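Skarnham shared bench — minutes of the January get-together
January 3, 2018

Minutes by me again, as I was the only one who brought a pen. Elias Harb ran the meeting. Anybody who wants something changed, tell me before the next one and I'll fix it.

1. Last time's minutes

Read out, fairly fast, and agreed. One correction: I had written that the Hultari shelving was paid for. It was ordered. The invoice came over the break and it's for 164 dollars, which we have.

2. Money

We have 1,609 dollars in the account before the shelving comes out of it. Elias wants to leave most of it alone until spring and I think most of us were happy with that. There was a short side conversation about whether tea and coffee should come out of the same pot. It has been coming out of the same pot since forever, so it will keep doing that.

3. The big table

This took up most of the evening, so get comfortable!

We all went and stood around it to talk, and that was a good idea, as people always remember the table differently when they're sitting in the other room. The marble-patterned board in the middle is staying. I know two of us wanted it gone, and I was one of them, but the vote went the other way and I've made my peace with it. It does wipe down nicely. The complaint is the shine. When the lights are on you get a bright patch on the board and then you're leaning this way and that to look at whatever you put down.

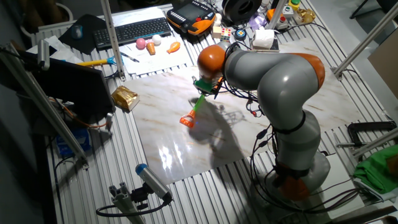
What we did agree on is that the board is for whatever is being worked with that day and the rest of the table is for everything else. The keyboard and mouse stay on the left side with the monitor. The tissue box can stay (I argued for the tissue box, it's January and half of us have colds). Screwdrivers go back in the drawer at the end of the day, and that includes the yellow-handled one, which has had a very free life up to now.

The Rubik's cube came up. It belongs to somebody, and that somebody is welcome to say so. Until then it lives on the table and people are allowed to fiddle with it during long phone calls.

Somebody asked if we could have a second table for the overflow. Sfeir has one they would let go for 39 dollars but we'd have to pick it up ourselves, and it wouldn't go through the door without the legs off. Left open. I'm going to measure the door.

4. Toys and small things

We've ended up with a lot of these and I like them, they cheer the place up. Balls, the ice cream cone, the wooden block, the green and orange beach sort of things. The trouble is that small round objects roll, and then you have four people on their knees under the table right when somebody wants to go home.

Elias's idea was a sheet of paper with everything set on it, so you can see at a glance what's out. That's fine for the cone. It does very little for a ball. I suggested a shallow tray with a lip, and we had a long and quite enjoyable talk about trays — cork, plastic, a baking sheet from somebody's kitchen. We settled on two Flekard trays, the low ones, one for round things and one for everything else. I'll order them this week.
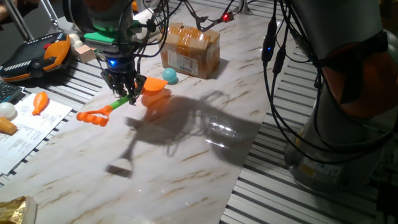 Parcels were the next thing. If a box comes in and you put it down on the table, please open it or take it to the shelf by the door. A taped-up box with the label still on it tends to stay exactly where it landed, and people start working around it like it's furniture. We said boxes get one day. After that whoever finds it can open it, and they get to keep the nice tape if there is any.

Same with papers. Printed sheets lying flat on the table get covered up and then somebody prints them again. There's going to be a clip on the wall for those. I have clips at home, so no cost.

5. Cleaning

Warm water and a drop of dish soap on the marble pattern, then a dry cloth. No scouring pads please. We have a new pack of 10 cloths under the sink and they can go through the wash, so don't throw them out after one wipe.

The plastic toys can go in the sink together. I offered to do the first batch, and I'd like it in the minutes that I offered, so that it's somebody else's turn in February. The shovel is the easy one, it's all smooth handle and wide scoop and you can get a cloth right into it. Do give the neck a proper rub where the orange part meets the green, that's the sort of spot where grime likes to settle.
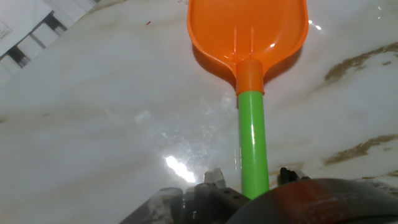 Drying is on the rack and not on the table, as we've all put a sleeve in a puddle by now. Elias asked whether things should be put away the same evening or left overnight. We went back and forth and landed on overnight, with whoever is first in the next morning putting them on the trays. I said I'm usually first in and would like that noted as well — so it's noted.

6. Anything else

The window by the sink still sticks. Elias will bring his plane and have a go at it.

Keys: there are meant to be three sets and I can account for two. Check your coat pockets.

To do before next time
Me: order trays, bring clips, measure the door, first toy wash
Elias: window, pay Hultari, call Sfeir back about the table
Everyone: keys, coat pockets, take your boxes off the table

Next one is in February, same place, date to be sent around once Elias has looked at his calendar.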